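Equipment Review: Vasen Two-Arm Tabletop Cell
Curkbridge Technical Services, Shared Equipment Section
Prepared by Tamsin Achterberg
July 2020

The Vasen two-arm cell was delivered to the Curkbridge workshop in February and has been in regular use for cloth and garment handling ever since. This review covers mounting, cabling, gripper care and routine upkeep. It does not address the control software, which the Plolbridge office will assess separately. Readers who are deciding between this unit and the older Ambrose cell will find a short comparison near the end.

Mounting and first setup

The arms attach to an aluminum extrusion rail along the near edge of the table. Each is held by clamp mounts, and no drilling of the tabletop was required. Two staff members completed the mechanical installation in a single working day, with most of that time spent on squaring the rail to the table. The instructions on this point are poor. They give a torque value for the clamp screws but do not state the order in which the screws should be tightened, and on our first attempt the left base turned slightly as the last screw was drawn up. Tightening the inner screws first, and only then the outer ones, cured the problem.

The enclosure is pale gray on its side and back walls. The reviewer considers this a sound choice. Colored fabric is easy to distinguish against it, and marks left by a badly parked arm are found promptly at the weekly wipe-down.

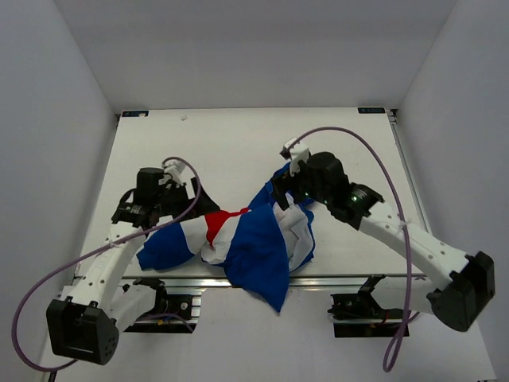

The Vasen cell with both grippers on a blue, white and red cloth.

Cabling

A purple cable serves each wrist and is left in a wide free loop instead of being tied along the link. New operators tend to regard the loops as untidy and ask to have them secured. This should be refused. When the right cable was tied down during our first month, the wrist could no longer complete its full rotation and the connector was pulled partly out of its socket. The loop must be long enough for the wrist to reach both ends of its travel with slack remaining, and it must be checked again after any change of gripper.

The small connectors near the base mounts are the weakest part of the design. They are exposed below the rail, where a sleeve or a hanging corner of fabric can catch them. We recommend a simple cover, and we would expect the manufacturer to supply one at this price.

Grippers and wrist cameras

The gripper fingers are black and stoutly built. Their finish scuffs readily, and this should not be taken as a fault. What matters is the condition of the gripping faces and the tightness of the bolts. Our log stood at 3582 cycles when the first loose finger bolt was recorded, and the inspection interval was then set at 1855 cycles. No further loose bolts have been found.

Zippered articles deserve particular attention. Teeth can lodge between the finger blocks, and a thin lining is easily drawn in along with the outer material. Before a zippered article is run, the operator should close both grippers on a scrap of similar fabric and confirm that it comes away cleanly.

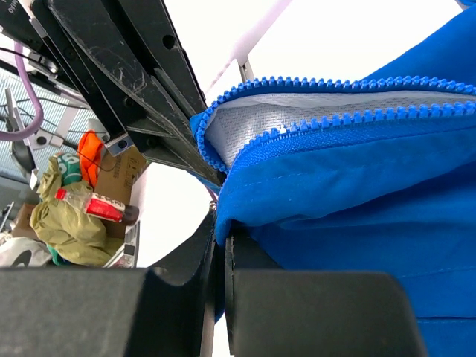

Closing force was set too high at delivery for work of this kind. We reduced it in small steps until a folded edge was held without leaving a crease, and recorded the setting on the card kept with the cell. The wrist camera should be cleaned with a dry lens cloth at the start of each shift. Solvent wipes left a haze on one lens and are no longer permitted.

Comparison with the Ambrose cell

The Ambrose has better protected wiring and a clearer manual. It is also slower to service. Replacing a finger on the Ambrose requires the wrist cover to be removed, whereas the same task on the Vasen needs one hex key and a few minutes. Spare fingers for the Vasen reached us within the week on both occasions that we ordered them.

Assessment

The Vasen cell is recommended for workshops that handle soft goods and have a trained person available for weekly checks. It is less suitable for unattended sites until the base connectors are better protected. Requests for the inspection sheet may be sent to the Shared Equipment Section at Curkbridge.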